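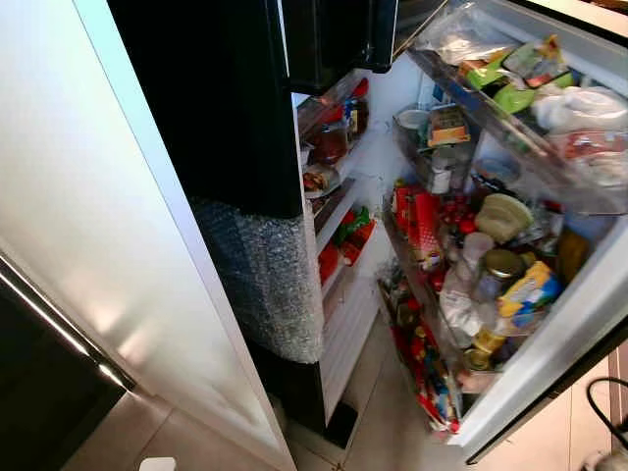 Black fridge, bubble wrap on the lower front.

Avum: a log of opened food in home kitchens

Hi! Avum is a table of 3,000 rows about what happens to food after you open it. Each row is one jar, carton, tub or packet in a home kitchen, with when it was opened, where it lived, and how it ended up (eaten, thrown out, given to the dog, or a mystery). I started it because I wanted to know how long people really keep a jar of mustard, and all I could find was advice on how long they should. The advice is easy to get. The mustard numbers were not.

It's version 2. If you have version 1 on a drive somewhere please swap it out, the dates for condiments were a mess (see the changes near the end).

What's in the folder

items.csv is the main table, and most people only need this one.
homes.csv has one row per household, with size, type of home and a fridge age band.
words.csv is a lookup from what people wrote to the short food names I use.
notes.csv holds the free-text comments, with names taken out.
README.txt is what you're reading.

Everything is UTF-8 with commas. Some comments have commas in them too, so please use a proper CSV reader and don't just split the lines. I did that myself in the first month and ended up with a household that owned a food called "or maybe March".

Where it came from

There were 21 households, nearly all in and near Texier. I put a sign-up sheet in the library and asked people at work, so this is a sample of people who know me or who read library notice boards, and you should treat it that way. Everyone got a pad of stickers and a pen. When you open something, write the day on a sticker and put it on the lid. When it's gone, copy the sticker onto the sheet, add how it ended, and toss the sticker. That's the whole method.

Daryna Marchuk typed up most of the sheets and worked out the handwriting, which was heroic. Hamish Hollis wrote the script that turns the typed sheets into items.csv. The stickers were the plain Britileck ones, bought out of my own pocket, and they come off glass jars fine but leave a gummy patch on plastic tubs. If you run your own version, get the removable kind.

Collecting started in January and went on until the stickers ran out. I'd planned a neat end date but some people were still going strong and I didn't have the heart to stop them.

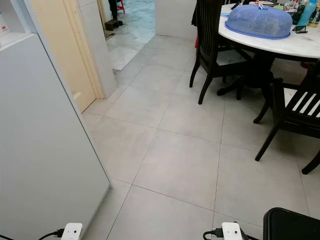
The columns in items.csv

item_id: a plain number. It has no meaning, and gaps are rows I dropped.

home_id: matches homes.csv.

food: the short name, such as "jam" or "soft cheese". I kept these pretty broad. Chili paste, curry paste and tomato paste are all separate, but every jam is just jam.

as_written: what the person put down, with spelling left alone. My favorite column by a mile. You get things like "the good pickles" and "sauce from Mom (red)".

pack: jar, tub, carton, bottle, bag, box, can, other. A can that got tipped into a tub counts as a tub from then on, and I added a flag called moved so you can find them.

place: fridge shelf, fridge door, freezer, cupboard, counter. People move things around, so this is where the item was when the sticker came off. I wish I'd asked for the starting place too.

opened_day and ended_day: day numbers counted from each home's first sticker. I don't give real dates. Somebody could work out when a family was on vacation from a gap in the milk, and that felt creepy once I'd noticed it.

days_open: ended_day minus opened_day. Zero is fine and means it was opened and finished on the same day (chips, mostly).

ending: eaten, tossed, given away, lost, still open. "Lost" means the sheet says something like "where did this go". "Still open" means the item outlasted the stickers, and if you're doing anything with averages you need to think hard about those. Leaving them out makes everything look shorter-lived than it was — hot sauce especially.

reason: only filled in for tossed items. Moldy, smelled off, past date, didn't like it, cleaning out, other.

A bit about the fridge shelf codes

I went back and forth on whether to record shelves at all. Hrvoje Popescu talked me into it. His view was that people eat what they can see, and that a jar at the back of the top shelf may as well be on the moon. So for the homes that were up for it there's an extra column, shelf, with top, middle, bottom, drawer or door, and another called depth with front or back.

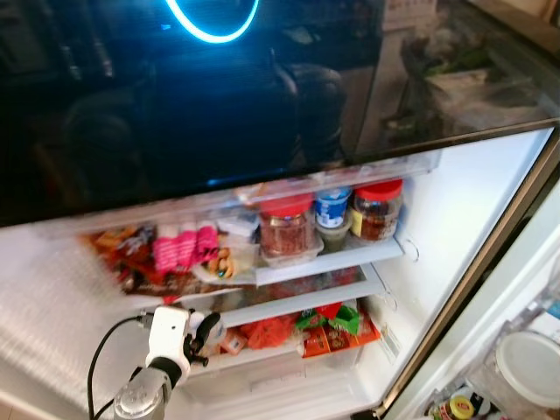

Snack packages and jars on the upper shelf.

Not every home filled these in, and the ones that did got tired of it. You'll see shelf filled nicely for the first stretch of most homes and then go patchy. Please don't fill the blanks with the most common value. They aren't missing at random. People skipped the column when they were busy, and busy weeks are also when the salad dies.

Also, shelves aren't the same thing from one fridge to the next. One home has a freezer on top, so their "top" means the top of the fridge part. Another uses a drawer for cheese that most people would fill with carrots. I wrote these down in homes.csv under fridge_note, and it's worth a read before you compare anything across homes.

Things I'd be careful with

Stickers change people. Several households told me they started finishing things faster once there was a date staring at them from the lid. So days_open is probably on the short side compared to normal life, and I have no way of saying by how much.

Small stuff gets missed. Single-serve cups and little packets hardly ever got a sticker, and why would they? You open one and eat it. If you want to know how much yogurt these homes go through, Avum will give you a silly answer. Big tubs are covered well.

Homemade food is in there but it's uneven. Some people stickered every leftover and some only did things from the store. There's a homemade flag, yes or no, and I'd filter on it first thing.

Freezer items are their own headache. Say you open a bag of dumplings, take out a handful and put the rest back in a bin with everything else. That bag is open, and it may stay open until spring, and the sticker will very likely fall off in the cold.
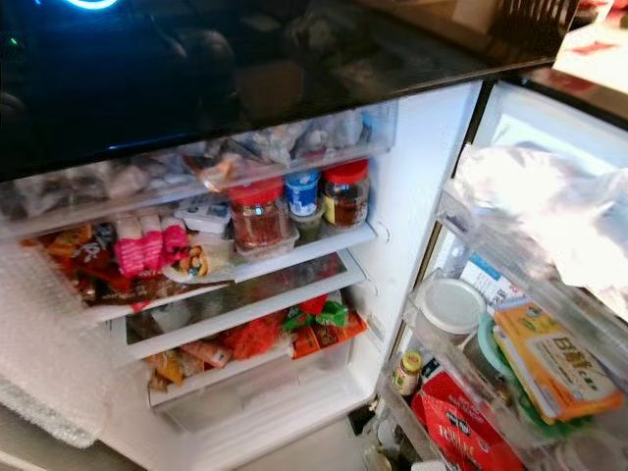 So freezer rows have more lost endings than anything else in the table, and plenty of the day counts lean on memory. I marked those with guess = 1. If you drop every guess row you'll still have a decent set for jars and cartons but the freezer more or less goes away, so pick what suits your question.

And please, please don't use any of this for food safety advice. A row that says someone ate sour cream after a very long time only tells you that someone ate it. I didn't ask how they felt afterward!

Privacy

Everyone signed a one-page form and everyone had the chance to read their own rows before I put this out. A few asked for rows to go and they're gone. Baby food and anything that pointed to a medical diet was removed for all homes, whether they asked or not. If you think you've recognized a household, keep it to yourself and drop me a line so I can fix whatever gave it away.

What changed in version 2

The condiment dates are fixed. In version 1 a pile of bottles had opened and ended swapped, which gave you negative ketchup.
Pack has "other" now, after a long argument with Abimbola Etim over whether a squeeze pouch is a bag. (She says it is. I still don't think so.)
The five foods spelled differently in words.csv and items.csv now match.
Duplicates from the Atgate building were merged. There, a pair of roommates had each been logging the same butter.

Not done yet

I'd like to add a price column, but only a handful of people kept receipts. Thanakorn Klinhom has offered to add Thai names to words.csv, and I'll put those in as soon as he sends them over. Units for pack size are all over the place, so size is text for now and you'll have to clean it yourself. Sorry about "half a big one".

Using it

Use it for whatever you like, school work and paid work included. Just say it came from Avum and give the version number so people know which ketchup they're getting. If you find an error, send me the item_id and what looks wrong with it. I read everything, usually in the evening after dinner, and I've kept the original sheets in a box so I can check against the handwriting.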